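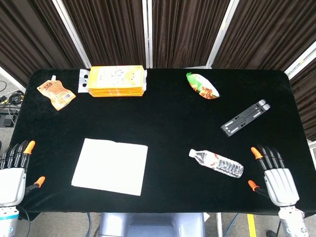
Fig. 1. Mixed small goods on a black cloth, before sorting.

Filed under: Course Materials > Packing and Storage

Unit 2: Sorting by package type

Read this before the practical. Bring your Omthorpe workbook and a pencil.

Small goods are sorted by how they behave in a box. What they are used for comes second. Start with the shape and ask whether the thing holds it when something is set on top.

Pouches and bags. The spouted pouch and the green snack bag in Fig. 1 both go in the soft group. Pack soft goods last and on top. Keep a spout pointing up. Do not fold a snack bag to make it fit, as the seals open under pressure.

Flat packages. A stack like the yellow one goes in first, flat side down, against a wall of the box. Check the sides of a stack for cards or strips before lifting it. In the figure there is a narrow card on the left side and a thin white strip showing at the right end.

Bottles. Stand them up if the box is tall enough. A bottle on its side goes along the longest wall. For the exercise use 500 ml bottles only.

Rigid odd shapes. Folding stands, clips, chargers. Fold them down and slide them into a gap at the edge.

Paper. A folded napkin can go anywhere dry. Most people lay it over the flat goods.

Exercise: pack one Clalent box in 90 seconds, close the lid, then write down your order of packing on sheet 952. Repeat with the flat goods last and compare.

Reading for next time: Kalinowski, the chapter on fragile goods.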